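Home | News | Guides | Units | Forum | Log in

Dunell promises easier gear farming in Skumholm update

21 Feb 2019

Print this page | E-mail to a friend

Dunell has put out the patch notes for the next big update to its squad tactics game Tornico, and the headline is a new map, Skumholm, which the studio says will "respect players' time". We have heard that one before.

Skumholm has 15 stages and opens to anyone who has finished the harbour chapter. Each clear gives upgrade parts, with a small chance of a full set piece on the last three stages. The notes don't say how small. They do say that a fully upgraded unit will now cost 1348 parts, which is less than before but still a lot of evenings if the drops are as mean as last time. 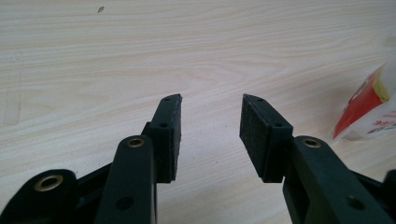
The other change is to the Dumitrescu, the heavy gunner that has carried most players' teams for months. Her armour bonus drops from 41 per cent to 16. Dunell calls this a balance fix. It may well be, but a new heavy gunner joins the paid banner on the same day, and plenty of people on the forum have put the two together.

Free players do get one more energy refill a day, and repeat battles can be skipped once you have an S rank. Both are welcome, if they work - auto-skip was promised last May and quietly dropped.

The update is due next month. We would hold on to your parts until someone has posted real drop rates.

Print this page | E-mail to a friend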